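Hello again from a very warm kitchen table in Trovbridge. I promised last time that I'd tell you about our week on the coast at Phromma, and then life got in the way, so this is me catching up at last (27 Aug 2021, if you're the sort who files these).

We'd picked Phromma more or less by sticking a finger on the map. Olaia Echevarría had been years ago and still talks about the fish soup, and that was good enough for me. You get there on the slow train from Preditz, which takes most of the morning and stops at every village with a bench. Do sit on the left! The line runs right along the water for the last stretch and you can see people swimming off the rocks below you.

The old town is tiny and very steep. I'd read there were over 1000 steps between the harbour and the chapel at the top, and by the second evening my knees were ready to believe it. We went up early, before breakfast, with a bag of those sesame rings they sell by the fountain, and had the whole terrace to ourselves apart from a man watering his geraniums. Go early if you go at all. By late morning the coach parties arrive and there isn't a scrap of shade.

Our guesthouse was run by Crescencio Montes, who has nine rooms and a very loud parrot. Ask for one at the back. The front ones have the view, but they also have the bar underneath, and the bar doesn't really get going until you've turned the light out. Breakfast is included and it's huge - eggs, white cheese, tomatoes, fig jam, and a sort of flat doughnut that I ate far too many of. 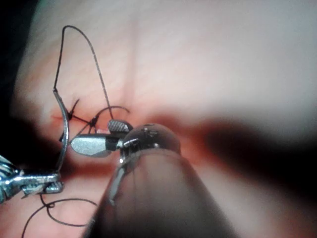
*Tissue with two black suture knots, and the needle driver at the left.*

The best day of the lot was the boat to Dudum. It's a little island with one road, one beach and a taverna that shuts when the owner fancies a nap. The boat leaves from the far end of the harbour, past the ice house, and a return ticket was 32 for the two of us. Take cash, as the card machine was "resting" the whole week. The crossing can be lumpy in the afternoon, so if you're a poor sailor (hello, me) get the first boat back after lunch and sit outside.

On Dudum we walked out to the lighthouse along a path that's mostly goat droppings and wild thyme. Proper shoes, please, I saw a poor woman attempting it in flip-flops. There's a cove just before the last bend with clear green water and a flat rock that might have been put there for picnics. We stayed until we'd finished everything in the bag and I'd burnt the backs of both knees.

Food back in town was good nearly everywhere, though I'd skip the places with photos on the menu along the front. Go two streets back and look for the blue awning. The grilled sardines there are lovely, and they bring you a plate of melon at the end whether you've asked for it or not. Olaia's fish soup is still going too, at the place beside the net sheds, but only at lunchtime and only until the pot's empty. We missed it twice.

A few of you have asked about going in July. We met a couple who'd done just that and they said it was hotter and busier, with every sunbed taken by nine. I'd hold out for September if you can, when the sea's still warm and the room rates come down a bit.

Desta Mekonnen has written in to say there's now a night bus from Preditz as well, for anyone who can sleep sitting up. I can't, but thank you, Desta! Next time I'll be writing about the walk over the hills to the salt pans, and Nusrat Sheikh has promised me her packing list for hot places, which fits into one very small rucksack.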